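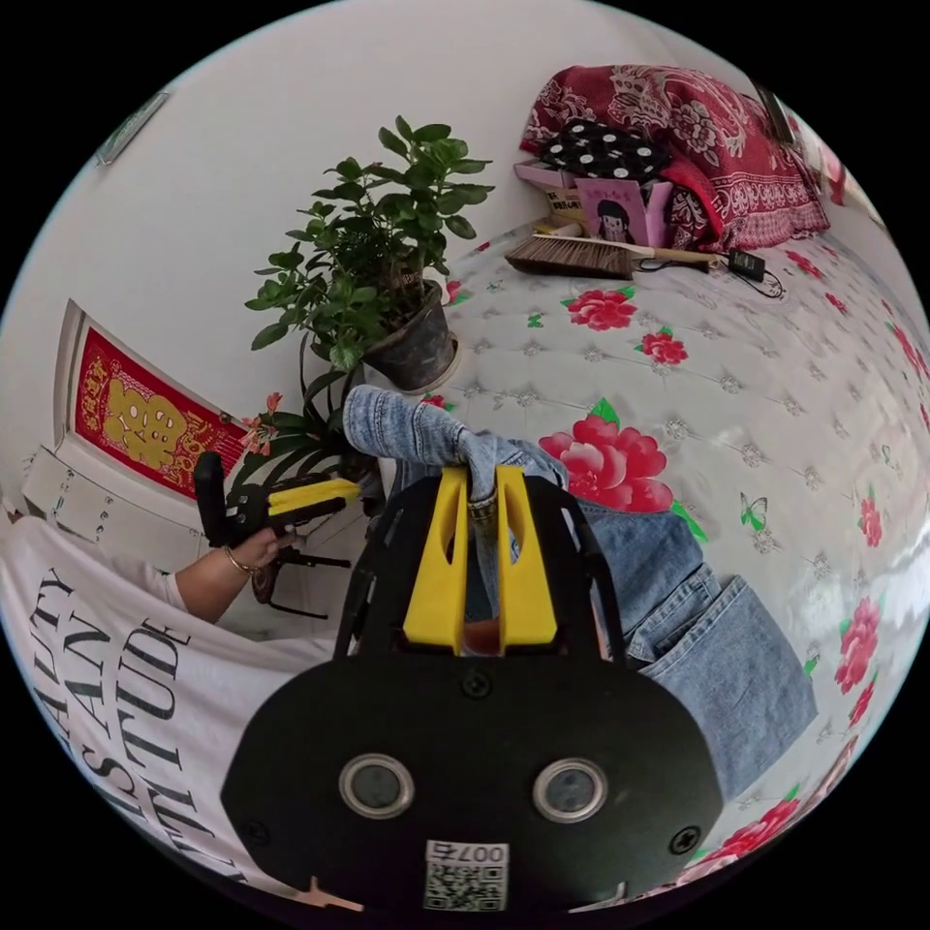
Handout 2: gripping soft stuff
4 min read

Right, so last time we did boxes and mugs, and everybody's gripper code looked brilliant. Now we're on to clothes, and I'm warning you, your marks for confidence are about to drop a bit! A mug keeps its shape while you think. A pair of jeans has a new shape every time you breathe near it, so most of what you worked out about grasp points has to be looked at again.

Start with the hand-held grippers. Please do the whole fold by hand before you touch the Faltlow software (I know, I know, you want to see your plots). Pinch near a seam or the waistband if you can get at one, because denim is thick there and the fingers have something to bite on. Out in the middle of a leg you tend to get a soft little tent of cloth that slides away when you lift.

Things to write down for each go:
- where you pinched, in words (hem, pocket, waistband)
- which hand moved first
- whether you let go and grabbed again

Don't bin the bad ones. I want the fumbles in the folder too, labelled as fumbles. Last year's group gave me 192 lovely clean folds and their model had no idea what to do once a leg flopped over the wrong way.

Two hands or one? Start with two. Fatos Vukadinović did her project on this with the Lirkham group and found that the second hand spends most of its time just holding things flat, which sounds dull but it's half the job. Her write-up is on the Aoun shared drive, 11 pages, and the middle bit on corners is the part to read.

On speed: go slower than feels natural. If a fold takes you 55 seconds, fine. Quick flicks look good and then blur in the recording, and we can't get a decent hand path out of them.

Pairs are the same as before. Recordings and notes go in the Gusulwood folder by 04/06/2021, one zip per pair, both names on it. The demo itself is in July and I'll send the running order nearer the time. Towels next, then shirts with buttons (sorry in advance).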